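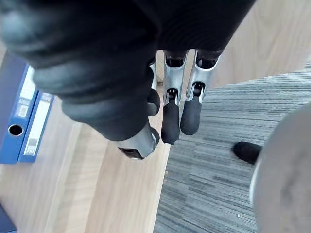 Tuvivent Records Handling Package

Dellen supplies the Tuvivent package for sites where a humanoid robot handles binders, file boxes and boards at ordinary office furniture. The package consists of a written handling standard, a site checklist and a logbook with 364 entry lines.

Working limits

Finger closing speed near a desk edge is held to 30 millimeters per second. Boxes are gripped by their raised parts or their sides, and labels are left readable for the person who takes over the shelf.
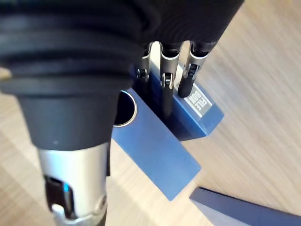 Approach paths are kept clear to 300 millimeters on each side of the forearm. Staff remain outside this zone until the arm has stopped and the operator has given the spoken release.

Doors and drawers

Cabinet doors are opened fully before any flat item is moved past them. Hinges and catches are checked at the start of each shift, and loose fittings are entered in the log. 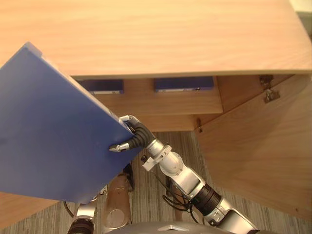

Chávez asked whether the door rule also applies to sliding fronts, and noted that the Windcombe site has treated them the same way since May. The rule does apply. Clause 5 has been reworded accordingly.

Two-arm work

Both arms are to be at rest before an item is placed near powered equipment. 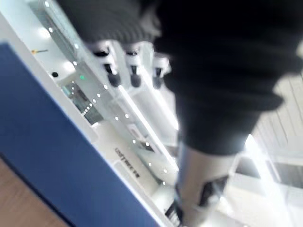 Indicator lights must stay visible to the operator throughout. Sleeves and cable covers are inspected for wear and replaced in pairs.

Standard text last revised 20 February 2025. Printed copies are available from Dellen on request.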